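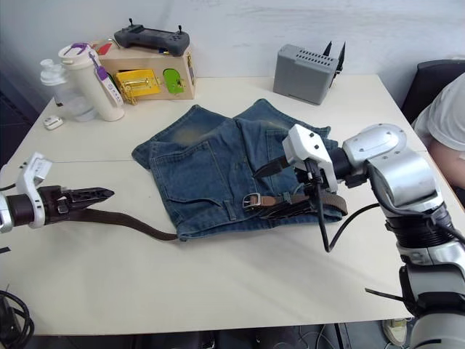

Vasanthi Poojary, workplace safety columnist

Print | E-mail

Open day at Dameo in May. The house rules run to 50 pages, four of them on who may sit beside the arms. I asked which rule came first – "cables," said Murali Chowdary, with feeling.
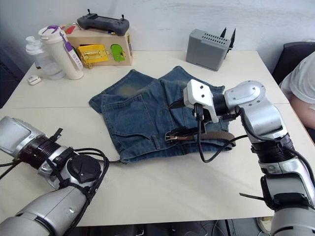 Page two covers belts, buckles and how to log a dropped one. I've signed mortgages with less in them. Coffee was good.

Comments (2)
Édgar: Is the cable page public?
Jucélia: Ours is one line. It's ignored.

Contact | © Polum | Back to top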